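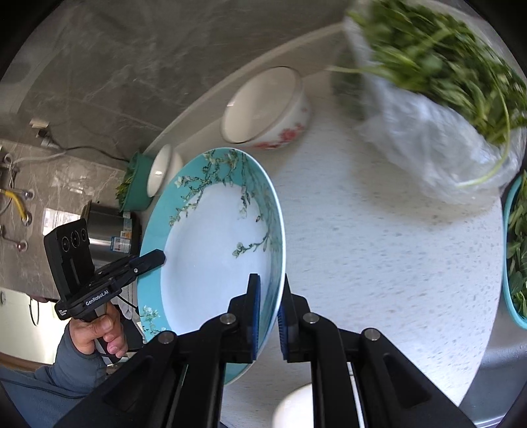
Turquoise border, branches with little cream and green blossoms

How do I store big oval platters without wrecking the painted rim?

Asked by Yevdokiia Ostapchuk, Sep 12, 2012

Hi all! I've just moved to Vudstead and my new kitchen has about half the cabinet space of the old one. The platter in the photo is my favorite (the white middle is plain, but the flowers go right up over the border) and I'm scared of scratching it. It won't lie flat in any cupboard I have – I've tried every shelf. I also have a deep white bowl with red flowers on the outside, you can see it at the back on the counter, and I'd been thinking of just sitting that on top of the platter. Bad idea? What do you all do?

3 answers

plundon_kitchen
I'd stand it on edge. I put 6 tension rods in a cabinet over my fridge, front to back, and the platters slide in between like records. Put a strip of felt or an old dish towel on the shelf so the rim isn't sitting on bare wood. And no, don't put the bowl on it! The foot of a bowl is usually unglazed and it's rough as sandpaper. If you really have to stack, fold a cloth napkin between them.

marge267
Hang it on the wall. Mine have been up since April and I love them.

Polishchuk
Seconding the rods, but check the height of the cabinet first – I bought mine and then the door wouldn't shut. Also, is the pattern over or under the glaze? If you can feel the branches with a fingertip, wash it by hand.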